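December, Altwood bench, utensil rack task

Started 9:30. Sosina Sisay on grippers, me on logging. Goal for the week is still the question Dusora put to us: can the arm put away kitchen tools without someone standing next to it. Laundry folding is parked until the new jaws come.

We have 222 demonstrations of hanging tools on the rack as of last night. Policy trained on those did 30 unattended trials this morning. It hung the tool and let go cleanly in 6. Most of the misses were the same miss: the handle gets to the prong, the hole is a few millimeters off, the arm pushes anyway and the rack slides. Twice it let go in midair and logged a success. Shahnaz is fixing the success check.

Picking up is fine now. I would trust it to take a spatula out of a drying tray. Hanging it back up, no. A kid does this without looking.

Changes for the afternoon set:
- spatula only, leave the ladle out
- start with the rack in the middle of the board, then move it
- slow down for the last part of the approach
- left gripper stays open and off the rack unless it tips
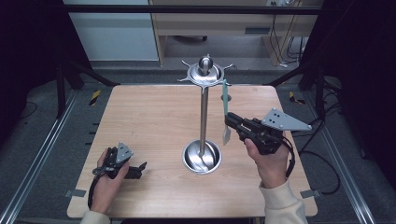

Sosina thinks the slow approach will help more than extra data. I'd like both. If we get 3 good hangs in a row on a rack position it hasn't trained on, I'll write to Abdella and say the task is worth keeping. Otherwise we go back to wiping counters, where a small error doesn't matter much.

To do: recheck wrist calibration, left side. Ask Shahnaz for the trial logs before 5.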